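Gruven
Kanaan Garment Table: hire and purchase

Overview | What's in the kit | Recording | Care | Ask us

The Kanaan is a work table and recording station for people who are teaching two-armed robots to handle clothes. We built the first one in our own workshop in Skeltham because we were fed up with folding tables that wobbled every time an arm came down on them, and it has grown from there into something we're really rather proud of. You bring the arms and the learning system, and we send you a good flat surface, the fittings, the recording software and a great big bag of washing.

If you've only ever collected examples with blocks and cups, cloth will come as a bit of a surprise (it did to us!). A block stays where you put it. A shirt has sleeves that wander off, a hem that turns under, and a habit of looking much the same from the front and the back once it's half folded, so you need plenty of examples, and you need them begun from all sorts of awkward positions.

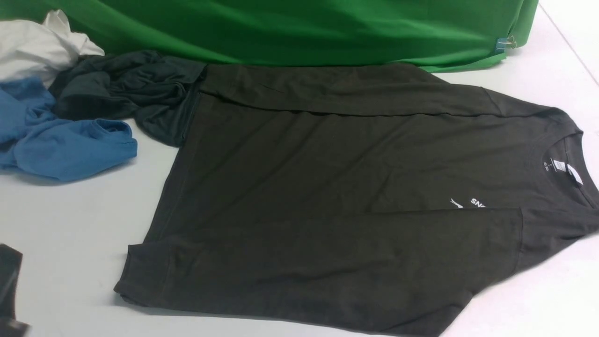

Choosing the clothes is where most new customers ring us up, and we're always glad to talk it through. Our advice is to begin with things people really wear and not to be too tidy about it. Plain, light tops are easy for a camera to read, but a dark long-sleeved shirt with one sleeve already folded across it gives you very little contrast to work with, and the white neck label may be the clearest clue to which end is which. Keep a few of those in every session. Leave the waiting clothes in a heap at the side of the table too, all tangled together, as your robot is going to meet heaps sooner or later and it may as well get used to them early on.

The garment bag that comes with the table holds 90 pieces, sorted by Benvinda Torres, who looks after our stock and has strong opinions about collars. There are short and long sleeves, a good spread of sizes, some prints, and more dark cotton than you'll think you need. Everything has been washed before it reaches you. Please do wash it again when it starts to feel tired, as limp cloth behaves quite differently from fresh and you'll want some of each.

Recording

Jakia, our recording software, is included with every table. Your operator starts an attempt with the pedal, works the arms through the fold, and presses again at the end to mark it as kept, spoiled or worth a second look. We'd gently encourage you to hang on to the spoiled ones. Qusai Nseir wrote the review screen with exactly this in mind, and you can trim a fumbled grasp out of a long attempt and still keep the good folding on either side of it. Notes can be typed in while the next shirt is being laid out, and they stay with the attempt for good.

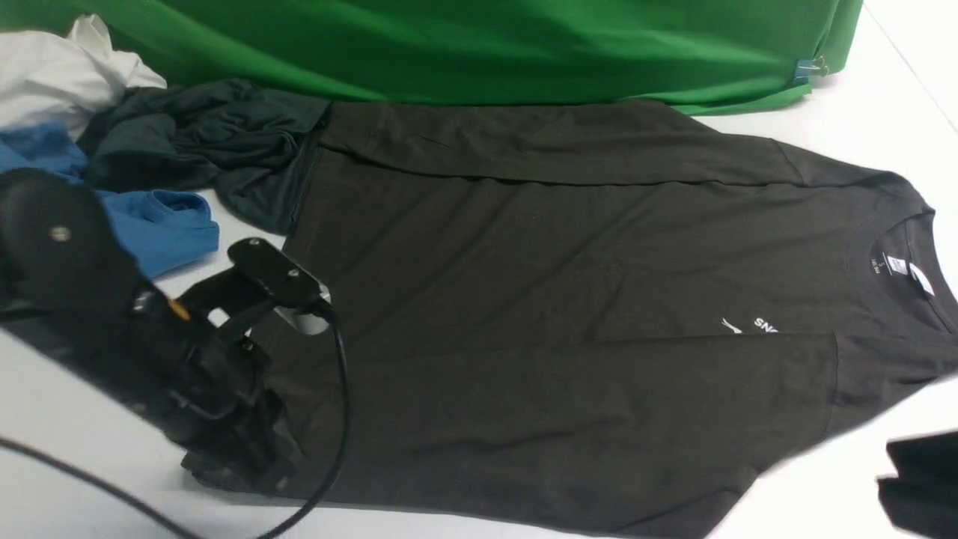
Do give your operators time to settle in. Folding through a pair of grippers is slow at first, and people tend to pinch far too much cloth, or chase a corner along the table when it would be quicker to let go and start that grasp afresh. Hussam Smadi runs a half-day for new teams, either here in Skeltham or at your place, and he'll happily sit beside somebody for the whole of it if that's what they need. One team came to us in January and sent home 1902 kept attempts by the end of their hire, mostly T-shirts, and they told us the last few hundred went by in no time.

What's in the kit

Kanaan table, white top, adjustable feet
Garment bag, 90 pieces
Start and stop pedal
Jakia licence for 4 seats
Spare clips and cable ties
Printed handbook

Hire or buy

The shortest hire is 19 days, including delivery and collection. If you decide to keep the table afterwards we take the hire off the price. Arnout Boersma handles bookings and can tell you what's free.

Care

Wipe the top with a damp cloth and a drop of washing-up liquid. No scouring pads, please. Check the feet whenever you move it.

For anything else, ask for Elie Akl at the workshop. The kettle's usually on by 10 in the morning.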